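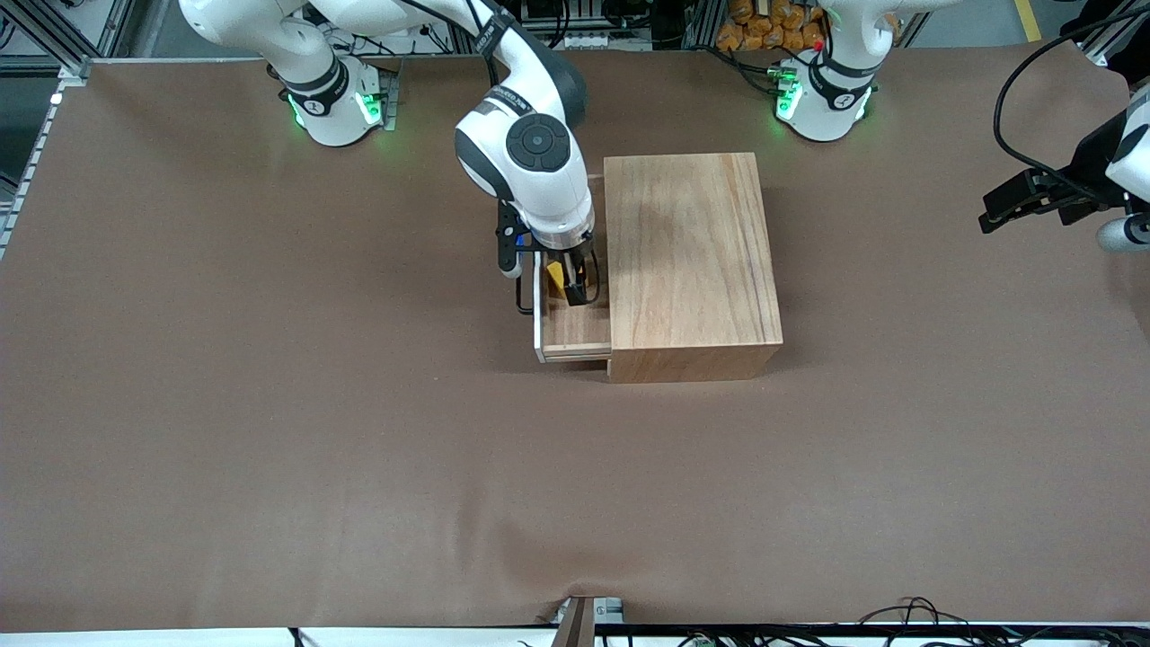 Figure 3. Single-drawer box on brown paper, drawer pulled out to the left, small yellow object inside.

Unit 4: Drawers and Small Storage
Notes by Sylvain Rey, revised in May by Fabrice Hamel

4.1 Terms
The carcass is the fixed outer box. The drawer consists of a front, two sides, a back and a bottom. Travel is the distance the drawer moves between closed and its furthest safe position. Overlap is the length of drawer side still held in the carcass at that position.

In Figure 3 the carcass is light brown wood with visible grain, darker in streaks towards one edge of the top. The drawer front is a thin white panel. A thin front saves weight but gives little depth for a screw, so check the length of any handle fixing before drilling.

4.2 Travel and overlap
Take a drawer with sides 260 mm long. If the overlap must be at least 50 mm, the travel is limited to 210 mm. Past that point the front drops and the back edge of the sides lifts against the carcass. A light box may also tip when the drawer is far out and loaded at the front.

4.3 Small contents
Loose items slide when a drawer is opened or shut quickly. Place heavy items towards the back. A low divider is enough for most small parts and should stop short of the top edge of the sides.

4.4 Surface
Brown paper protects the tabletop and shows up dust and shavings. Folds and ripples can be seen in the figure. For measured work, smooth the paper under the box first, as a fold under one corner will rock the carcass and may make the drawer bind.

Exercise
Repeat the calculation in 4.2 for the Stunel and Fusier drawers on the bench list. Record side length, overlap and travel in millimetres. Bring the figures to the next session.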